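Chapel inspection, 19 August 2023. Walked by Ruben Stevens, with Jelle Visser holding the ladder and most of the opinions.

## Inside

- [x] Bell rope - replaced in January, already fraying
- [x] Pews, 35 in all. Number 4 still rocks, mostly during sermons
- [ ] Font cover - hinge stiff, lifts if you ask nicely
- [x] Table by the vestry
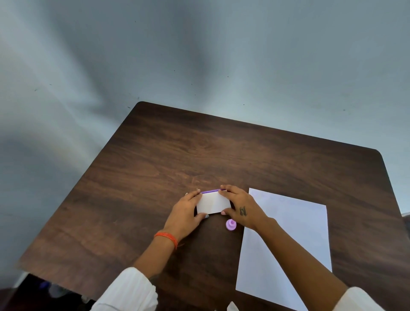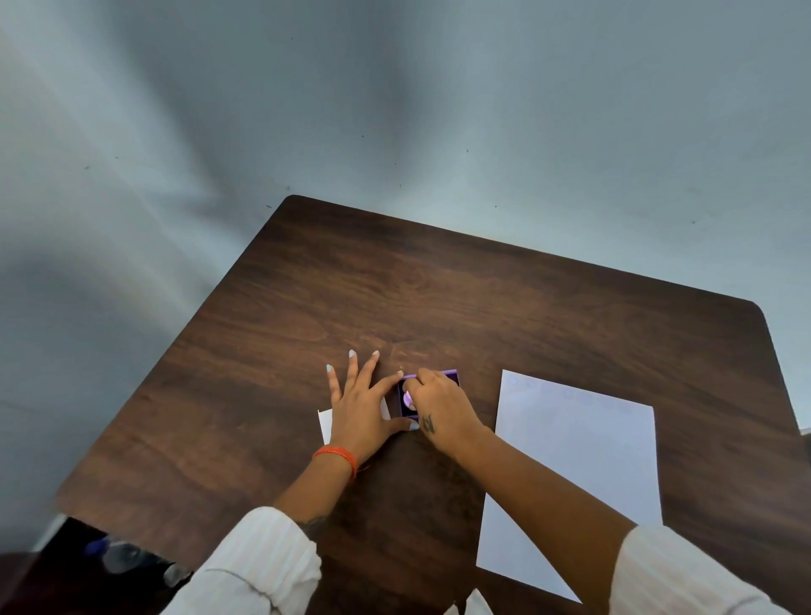
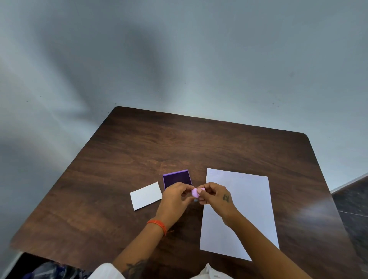 ## Outside

- [ ] North gutter - a fern has moved in and looks settled
- [ ] Porch slates - Michiels quoted 443 to fix them, Relard 421. Neither has been up to look
- [x] Gate latch - closes
- [ ] Weathercock - points east in all weathers. Dirk Coppens to bring the long ladder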